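Teleoperation working group, Malovville workshop
Minutes, May meeting, started 9:30 a.m.

Present: Melaniia Yatsenko (chair and minutes), both operators, the parts buyer from Arthorpe. Apologies from Bassey.

**1. Last month's actions**

Cable clips fitted on both leader arms. The spare power supply has not arrived. Carried over.

**2. Green disk task**

Operators have recorded 80 demonstrations toward the target of 500. All were done by remote control with the leader arms. Melaniia watched 20 of them and asked for five to be dropped, as the operator stopped partway to change grip. A pause of a second or two is fine. Letting go and starting over is a new recording.

There was some discussion of where the second arm should wait. One operator likes to bring it down over the disk first and then move the orange jaws in. The other does it the opposite way round. Agreed that both orders stay in the set for now, but each recording must be tagged with the order used.
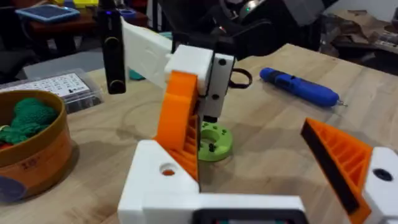
*Item 2: green disk on the table, seen from the wrist camera between the orange jaws, second arm above it.*

Arthorpe asked if the disk could start in a marked spot. Melaniia said no, it should be moved between recordings, anywhere both arms can reach.

**3. Hand guiding**

Tried for one morning. Moving the arm directly by hand gave smoother paths, but the operator's hands kept showing up in the wrist view. Not to be used for this task. May come back for the Ellitz job, where the wrist camera is not needed.

**4. Jaws**

Arthorpe can print another set of orange jaws. The black pad material is on order. Operators to report any slipping in the log with the recording number. "Bad grip" by itself is not enough.

**5. Actions**

- Operators: add the order tag, starting with the next recording
- Melaniia: remove the five rejected recordings and update the count
- Arthorpe: print jaws, chase the power supply
- Bassey: confirm whether the Ellitz job still needs two arms

Next meeting in June, same time. Closed 10:20 a.m.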